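Rirkside shippers agree on common label zone for reusable bins

Shared bin pool moves to a single labeling rule in November

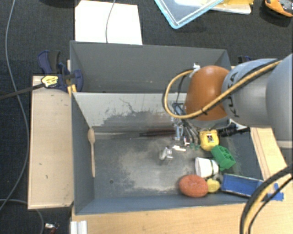
Two open gray bins on a light wooden support. Photo: Bảo Khương

Companies that share the reusable bin pool at the Rirkside freight park will move to a common labeling rule in November, ending a period in which each shipper decided where to put its own stickers. The rule was approved on Friday by the pool's members and applies to every open-top bin that passes through the Cludwood wash station.

Under the new text, a label may be attached only to the upper half of one short wall. The remaining walls, the rim and the base must stay clear. Labels may not exceed 90 millimeters in width and must come off in a 60-degree Celsius wash cycle without solvent. Handwritten markings are no longer accepted, including grease pencil, which had been allowed for internal transfers.

The change follows a review of wash station records by Nhi Giáp, who manages the pool's equipment. According to the review, adhesive residue was the leading reason for a second wash, ahead of oil and packing dust. Bins with residue on the outer base also tended to stick when nested, and operators had to separate them by hand before they could be loaded onto the infeed.

"The wash line is set up for dirt," Giáp said. "Glue behaves differently. It softens, moves a few inches and sets again on the next wall, or on the next bin."

The station runs at 200 bins an hour when no rewash is needed. Bins sent back for a second pass enter the same queue as incoming stock, so every rewash takes a slot from a first wash. Giáp's review did not put a price on the lost time. It recommended a labeling rule first and new spray nozzles second, on the grounds that the nozzles would be sized differently if there was less residue to remove.

The pool has 11 member companies. Most ship small hardware and repair parts between Rirkside and the Tindar depot, where bins are emptied, stacked and returned on the evening truck. Two members asked for an exemption for goods that need a hazard label on more than one side. The final text handles these with a removable card sleeve that hangs over the rim and is taken off before washing. Sleeves will be supplied from the wash station counter and are to be returned flat.

Yaa Quansah, who handles outbound freight for one of the members that asked for the exemption, said the sleeve was workable but would need a trial on wet days. "Card on a loading dock in the fall is a known problem," she said. A coated version is on order and will be issued to hazard shippers first.

Existing label stock can be used until it runs out, provided it fits the width limit and is placed in the approved zone. Oversize stock must be withdrawn by the start date. Bins that arrive with labels outside the zone will still be washed during the first month, and the shipper will receive a notice with the bin number and the position of the label. After that, the cost of any second wash will be charged to the last shipper on record.

Bin numbers are not affected. They are molded into pool bins and will stay where they are, although Cường Khổng, who keeps the pool register, has asked members to report any number that can no longer be read. Unreadable bins will be pulled from circulation, checked against the register and either renumbered or retired. Cracked rims should be reported on the same form.

A separate proposal to introduce fitted lids was held over. Members disagreed on whether lids should travel with the bins or be kept at each site – the first option reduces handling, while the second saves space on the return leg. Vy Ngô, who chaired Friday's meeting, said the lid question would go back on the agenda after the labeling rule has been through one full billing period.

A template showing the approved zone is available at the Cludwood counter. Members who print labels in-house should send a sample strip to the wash station for a release test before ordering new rolls.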